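工作记录 22/02/2026
小麦淀粉浆糊,第二批;账簿书脊的修补

今天是星期天,楼里很安静,暖气开得比平时小。我上午到,傍晚走。这一页先写给我自己,然后写给下周接着做的同事。我的中文有些地方可能不太顺,如果看不懂,请在旁边写问号,我会改。

上次的问题

上次那一批浆糊太稀,而且里面有小颗粒。我用它贴了书脊上的第一层纸,干了以后从边上翘起来,用骨刀轻轻一推就分开了。当时我以为是纸的问题,后来和 Deolinda Carrilho 谈了一下,她看了我的记录,问我淀粉泡了多久。我没有泡。包装袋上写可以直接煮,我就直接煮了。她说可以直接煮和煮出来好用是两件事,叫我先泡一夜再说。

所以这一次从昨天晚上开始。淀粉213克,先称在干的碗里,用手指捏碎结块,然后加冷水,放在窗台里面盖好。今天早上淀粉全部沉在下面,上面的水有一点黄。我把黄水倒掉,换新的水,再搅,再等它沉下去。换了两遍以后水就清了。最后煮的时候用水862克,是把锅放在秤上加的,没有用量杯。量杯上的刻度已经磨掉一部分,我不相信它。

煮浆糊

锅用小的那只厚底锅。火一直很小,木勺沿着锅底画圈,不停。开始很长时间什么都没有发生,好像在搅牛奶。然后突然变重,这个时候最容易结底,勺子不能离开锅底,电话响也不能去接(今天响了一次,没有接,如果是你打的,对不起)。颜色从纯白变成有一点灰的半透明以后,我又继续搅了一刻钟。上次我大概就是在这里停早了。

判断的方法,我写下来自己也容易忘:把勺子提起来,浆糊应该慢慢地落,落下去以后在表面留一个小堆,小堆再慢慢平。如果马上就平,还要煮。如果根本不平,火太大,水走得太多了。

煮好以后倒进搪瓷盆,表面盖一张湿的滤纸,让滤纸直接贴住浆糊,中间没有空气。这样不结皮。凉透以后过马尾筛,过三遍。第一遍很费力,手腕现在还疼。第三遍出来的浆糊像很软的奶油,没有颗粒,我用两个手指捻,什么都感觉不到。

Stunus 的温湿度计今天又停在同一个数字上不动,我拍了一下它才走。换过电池了。我觉得它的读数只能看方向,不能抄进表里,所以今天这一页没有湿度。要不要买新的,下次开会讨论。

纸和纤维方向

用的是 Hattori 的薄纸,就是抽屉最下面一层的那一种,不是上面那种带斑点的。剩下不多了,请大家先不要用来练习。练习可以用旁边那卷没有名字的纸,性质差一些,厚度差不多。

裁以前先确定纤维方向。我的办法很慢:从纸角上取一小块,放在水面上,看它向哪一边卷,卷起来的轴就是纤维的方向。有经验的人用手弯一下就知道,我弯了,猜了,再放进水里看,猜错了。所以我还是用水。

书脊的纸条,纤维应该和书脊平行,也就是从书的头到书的脚。一共准备4条。边不用刀裁,用湿的毛笔画一条线,等水进去,再用手慢慢拉开,这样边上有长的毛,贴上去没有硬的台阶。画线的时候尺子不要压得太重,我第一条就压出了一道印子,只好作废重做。

看毛边是不是均匀,需要深色的背景。白纸放在白吸水纸上面什么也看不出来,拿到黑帘子前面,每一根长纤维都很清楚。

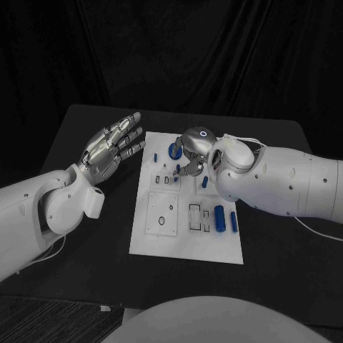
书脊:清理旧胶

这本账簿来自 Ganduvville 的一家磨坊,皮面,手写,里面主要是面粉和燕麦的进出。清理以前称过,书芯和封面一起是1,246克。我把这个数写在袋子上了,修完以后再称一次,看看加了多少材料。这个数没有很大的用处,但是主人问过,我答应告诉他。

旧胶是动物胶,颜色很深,一部分已经变成玻璃一样的小片,干的时候用竹刀就可以挑下来。不要用金属的刀,纸脊的折缝已经很弱。剩下的薄层用浆糊敷:把上一批太稀的浆糊厚厚地涂在书脊上,盖塑料膜,等胶吸水变软,再刮。上一批总算有了一个用处。

第一次敷的时间太短,刮下来的只有表面。第二次我等到胶的颜色变浅,用竹刀从中间向两头刮,不要来回。到第三帖和第四帖之间的地方,我发现有人以前修过,里面夹了一条报纸。字印得很小,是一则卖种子的广告,还有半句关于七月集市的话。我没有把它拿掉,先拍照,问了主人再决定。同事们如果继续做,请不要碰这一段,我用铅笔在工作纸上画了箭头。

缝线大部分还好。上端的一根断了,断头很短,没有办法打结。我打算用细亚麻线从下一帖引上来,绕过旧线,再回到原来的孔。不要打新孔。线要先过一下蜂蜡,然后用热的骨刀压一遍,让蜡进到线里面去,不然蜡会留在纸孔的边上。

贴第一层和第二层

浆糊用之前再加一点水调开,用硬毛的圆刷打,打到刷子提起来有短的尖。刷纸条的时候从中间向外刷,垫纸每刷一条换一张。我今天有一次忘了换,第二条的正面沾到了浆糊,贴好以后有一小块发亮。位置在书脚附近,最后会被皮盖住,所以没有重做,但是我不满意。

纸条刷好以后等半分钟再拿起来。刚刷好的纸在伸长,如果马上贴,它会在书脊上继续伸,然后起小皱。等它自己伸完,变得柔软,再用镊子和毛刷一起提。贴上去,隔着一层无纺布,用鬃刷敲,不要擦。敲到可以隐约看见纸帖的形状为止。

第一层贴完,我让它干到摸起来凉但是不粘手,再贴第二层。第二层比第一层窄一点,这样两层的边不在同一个位置。剩下的两条明天或者后天再贴,看书脊打开的时候够不够软。如果两层已经够了,就不要贴第三层。修得太硬,书打不开,纸会在别的地方断。

压的时候用 Zastden 那台小压机,只是让压板刚好碰到书,再转四分之一圈。书脊露在外面,不进压板。压机的手轮还是有声音,我加了油,声音变小,没有消失。

没有解决的

书脚那里的皮有红粉,手一碰就掉,衣服上都是。加固的材料要不要用,我和 Deolinda 意见不一样。她希望先在里面折边的地方试一小点,等一个星期看颜色。我想先不做,用纸套把书包起来就行,主人一年只打开它几次。她有道理的地方是,上架的时候红粉会弄脏旁边的书。试样我会留地方给她,在后封面里面,靠下的角。

浆糊能放多久,也没有好的答案。冰箱里会变得一粒一粒的,再过筛也回不到原来的样子。放在外面,天冷的时候可以几天,水每天换。我把今天的分成两个瓶子,一个在冰箱,一个在北面的窗台,都写了名字。请不要扔,我想比较。冰箱里那个瓶子的旁边是我的酸奶,样子很像,请看标签。

需要买或者找的东西

马尾筛的边松了,绳子可以自己重绑,找一段细棉绳就够。
无纺布只剩一小卷。
骨刀少了一把,是窄的那一把,尖上有一个缺口。如果在谁的工具盒里,放回来就好。
蒸馏水还有,请用完最后一桶的人写在门口的纸上。

明天的顺序

先看书脊干了没有,用手背试,不用手指。
再去掉无纺布,从书脚开始揭,慢一点。
缝上端那根线。
然后给主人写信,问报纸的事,把照片放在信里。
浆糊两个瓶子都打开闻一下,记下来。

走以前洗了筛子和刷子。筛子一定要马上洗,浆糊干在马尾里以后要泡很久。刷子挂起来,毛向下。锅底有一点结住的,我加了水,放在水槽左边,明天早上我自己来刷。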